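Bench Automation, Unit 6: Comparing Grippers on a Two-Arm Table
Course handout. Instructor: Reece Bickerstaff
Revised 24 August 2019

Read this before the second lab. The first lab covered powering up, homing and the stop button, and none of that is repeated.

6.1 What is being compared

Each station has two arms that face each other across a wooden table. For this unit the arms are treated as identical. What changes is the fingers and the controller that drives them. There are two finger sets in the cabinet:

Nastelum fingers. Flat pads, stiff, with a narrow tip. They close parallel over the full stroke.
Geum fingers. Softer pads with a slight curve. They give a little under load and spread the force over a larger area.

The controllers are the Sanberg box and the older Eltton box. The Sanberg lets you set closing speed and closing force separately. The Eltton has one setting that changes both, so a slow close on the Eltton is also a weak close. Keep this in mind when you read your results. A group in the February section reported that the Geum fingers drop pencils, and when we went through their log every one of those runs had been done on the Eltton at a low setting.

Change one thing at a time. If you swap the fingers, leave the controller alone.

6.2 Objects

We use school supplies because they are cheap and come in awkward shapes. A pencil is thin and rolls. Scissors have two loops that can be picked up by the loop or by the blade, and the balance is different in each case. A sticky note pad is low and hard to get under. A crayon box is easy to grip but crushes. Containers are used as targets, and also as objects in the last exercise.
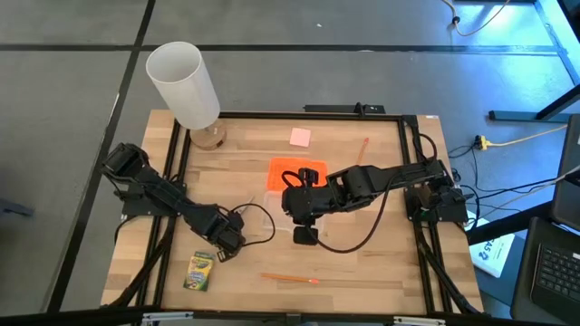

Before you start a run, move both arms by hand through the whole path with the motors off and watch the cables. The loop at the wrist needs enough slack for a full turn, but too much slack will drag across the table and push light objects out of place. If a cable touches an object during a run, stop the run and mark it void. Do not count it as a failed grasp.

Check the wrist camera next. Bring up the picture at the control desk and confirm that both fingertips are in view when the gripper is fully open. If one tip is missing, the camera mount has turned. Loosen the screw, correct it and tighten it again. You will have to redo the hand-eye calibration after this, even if the change looks small. The calibration takes 30 poses and the script will not accept fewer.

6.3 Settings for the first comparison

Start from these values on the Sanberg controller:

Closing speed: 60
Closing force limit: 1000
Time limit per attempt: 30 seconds

The speed and force numbers are controller units. They do not convert to anything useful and you should not put newtons after them in your report. The force limit may be raised to 2000 for the scissors only. Put it back before you go on to the crayon box.

On the Eltton, set the dial to the middle mark and leave it there for the whole comparison.

6.4 Procedure

1. Fit the same fingers to both arms.
2. Place one object by hand in the middle of the table. Use no tape or clamps.
3. Pick with the right arm, lift clear of the table, hold, and set down in the container.
4. Return the object by hand and repeat with the left arm.
5. Log each attempt as held, slipped, missed or void.
6. Turn the object a quarter turn and repeat.
7. Change fingers and go back to step 2.

"Slipped" means the fingers made contact and the object left them before it was set down. "Missed" means the fingers never had it. Students mix these up more than anything else in the unit. A miss usually points to the camera or the calibration, and a slip usually points to the pads or the force, so the two are kept apart in the log.

A full pass with one set of fingers takes about 60 minutes for a group that has done it before. Allow more the first time.

6.5 Working near a container

Picking from an open table and picking from inside a container are separate problems. On the open table the gripper can come in from almost any direction. With a container, the walls block the low approaches and the fingers have to come in close to vertical. Wide fingers run into the wall before they reach an object lying against it. The narrow tip on the Nastelum set has the advantage in this case, and you should see it in your numbers.

Clear plastic adds a second difficulty. The depth reading through a clear wall is unreliable, and the software may place the wall too far back or leave it out altogether. Enter the height of the container by hand in the setup file. Do not rely on the camera for it.

When several objects lie together, the order matters. Take the one on top first, even if another looks easier. Pencils lying side by side are often picked up in pairs. Log a double pick as "held" and write "double" in the notes column.

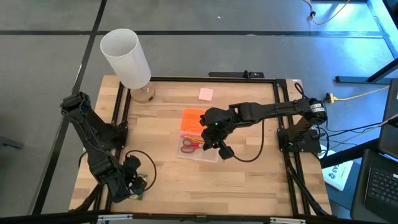 Figure 6.2. Right gripper above the clear container, with scissors and pencils inside.

For the container exercise, run the right arm only and park the left one well away from the container. Parking means sending the arm to its stored position and disabling it in the software. An arm that is simply standing still is not parked and can still take a command.

6.6 Common faults

Gripper closes but reports open. The finger offset was not updated after the swap. Run the offset routine with nothing between the fingers.

Arm stops halfway with no message. Look at the connector at the base first, then at the cable bundle along the rail. On station 2 the connector works loose.

Object found in the wrong place by a constant amount. Calibration. See 6.2.

Object found in the wrong place by a changing amount. Usually light. Strong reflections move as the arm moves, and the software follows them. Turn the table lamp on or off, choose one, and keep it that way for all your runs.

Pads leave marks on the crayon box. Force limit is too high. Check that it was put back after the scissors.

6.7 What to hand in

One log file per finger set, named with your group number. One page of text that says which fingers you would choose for open-table work, which for container work, and what in the logs supports this. If the logs do not support a choice, say so. You will not lose points for a result with no clear winner, but you will lose points for leaving out void runs.

Attach the setup file exactly as used. Do not tidy it.

Reading for next time: the Sanberg controller manual, section on force ramps, and the first half of the Unit 7 notes on handing an object from one arm to the other. Bring your hand-eye calibration file, as it will be used again.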